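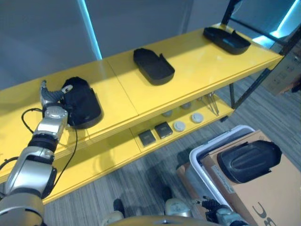
Archiv > Listen > hausverwaltung-intern > Lager und Umlauf

Betreff: Re: Rückgabe von Kleinteilen und Neuordnung der Ausgabestellen

Sehr geehrte Kolleginnen und Kollegen,

zu der unten zitierten Anfrage aus dem Standort Pretham nimmt die Abteilung Innere Dienste wie folgt Stellung.

Am 4. Oktober 2019 schrieb Umut Kırmızıgül:

> Sehr geehrte Damen und Herren,
> im Rundschreiben zur Materialausgabe heißt es, dass Kleinteile künftig
> ausschließlich über die Ausgabestelle im Gebäude Madham zu beziehen sind.
> Für unseren Standort bedeutet dies, dass auch einzelne Ordnerrücken oder
> Batterien schriftlich angefordert werden müssen. Ich bitte um Auskunft,
> ob die bisherige Handkasse für Bagatellbeschaffungen bestehen bleibt und
> wie mit dem Bestand zu verfahren ist, der noch unter der alten
> Kostenstelle 302 geführt wird.
> Mit freundlichen Grüßen
> Umut Kırmızıgül

Die Handkasse bleibt bestehen. Der Höchstbetrag je Beleg wird auf 57 Euro festgesetzt. Belege sind im Original einzureichen; Sammelbelege über mehrere Kalendermonate werden nicht mehr anerkannt. Beschaffungen oberhalb dieses Betrags laufen über das Bestellmodul in Prolar. Die dort hinterlegten Warengruppen sind verbindlich, auch wenn eine andere Bezeichnung im Einzelfall treffender erscheint.

Der Bestand der Kostenstelle 302 ist auf die Kostenstelle 524 umzubuchen. Die Umbuchung nimmt die Abteilung Innere Dienste vor, sobald die Bestandsliste des jeweiligen Standorts vorliegt. Wir bitten darum, ausschließlich das Formblatt in der Fassung vom April zu verwenden. Ältere Fassungen enthalten das Feld »Abgangsgrund« nicht und müssen zurückgesandt werden.

Für Ablageschalen, Einsätze und sonstige Kleinbehälter gilt, dass sie nicht einzeln inventarisiert, jedoch bei einem Standortwechsel auf dem Lieferschein vermerkt werden.
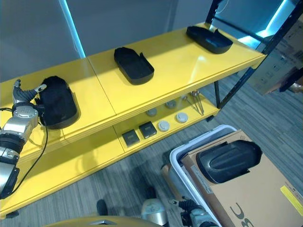

Schwarze Kunststoffschalen auf der oberen Ebene eines gelben Regals.

Der Rahmenvertrag mit der Firma Degefa über Büroverbrauchsmaterial wurde um 12 Monate verlängert. Die Konditionen bleiben unverändert, mit Ausnahme der Anlieferung: Sendungen werden nur noch bis zur Warenannahme im Erdgeschoss gebracht. Der Weitertransport innerhalb des Gebäudes obliegt der empfangenden Stelle. Rücksendungen an Degefa sind vorab anzumelden, unfreie Pakete werden dort nicht angenommen.

Noch offen ist die Frage der Vertretungsregelung für die Ausgabestelle Madham. Hierzu ergeht eine gesonderte Mitteilung. Bis dahin sind dringende Anforderungen an das Funktionspostfach zu richten und im Betreff mit dem Zusatz »Eilt« sowie der Kostenstelle zu versehen.

Antworten auf diese Nachricht gehen an die gesamte Liste. Für Rückfragen zu einzelnen Buchungen bitten wir, unmittelbar an die Abteilung zu schreiben.

Mit freundlichen Grüßen
Abteilung Innere Dienste
Sachgebiet Material und Beschaffung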